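Newsletter > Past Issues > Around the House
Home | Events | Swap Table | Letters | Contact
5 March 2020

Do we really need another cute pot?
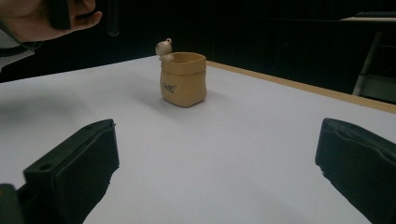

Small tan pot in the shape of a paper bag, with a bear on the rim.

I have been asked more than once to write something nice about novelty planters. The Felwood shop has given them the shelf by the register, where the seed packets used to be, and every second person at the last swap seemed to have one in a tote bag. So I took a fair look at the type, and I remain unconvinced.

First, the shape. A ceramic pot made to look like a sack is an old idea, and I'll grant that the bulging sides and the wobbly rim are nicely done on this one. The color is good too, a flat warm beige that would sit well next to almost anything. If they had stopped there I would have bought one and said no more.

But then comes the lettering, small and slanted, something like "Coffee." Why? Is it for coffee? I asked at Felwood and was told it was "for whatever you like," which to me means it's for nothing in particular. You could put a cactus in it. You could put pens in it, three or four, before it got top-heavy. I would not put coffee in it.

And the bear. It is cream colored, it has dots for eyes, and it hangs over the back corner of the rim as if it wants to see what's in the bag. I know people love the bear. Faith Laizer told me the bear is the whole point and that I should lighten up. My trouble with a bear on a rim is that it gets in the way of a watering can, and the first thing to chip on any pot is whatever sticks out. I had a frog on a saucer in 2014. I had half a frog by May.

Before you spend money, turn the thing over. Is there a drain hole? Plenty of these little pots don't have one, and the card on the shelf won't tell you. Without a hole you are buying a vase for a plant that doesn't want one. You can keep a plastic nursery pot inside and lift it out to water, but measure first, as a narrow squarish opening will not take a round pot of any use. Drilling is possible, and the Mutiso Street tool library lends a masonry bit, though I have cracked 2 pots that way and don't recommend it to anyone who is fond of the pot.

Several readers also sent me the Oretti leaflet, which says a small planter on the desk makes a room calmer. Maybe it does. I'd like to know who was asked. My own desk has had a fern on it for years and I can't report any calm.

If you already own one and like it, fine, carry on. Air plants seem to me the safest bet, as they need no soil and you can take them out for a soak. Those of you who want to argue the other side can bring your pots to the Retenar hall swap in May. Faith is bringing hers, bear included.

3 comments | 11 shares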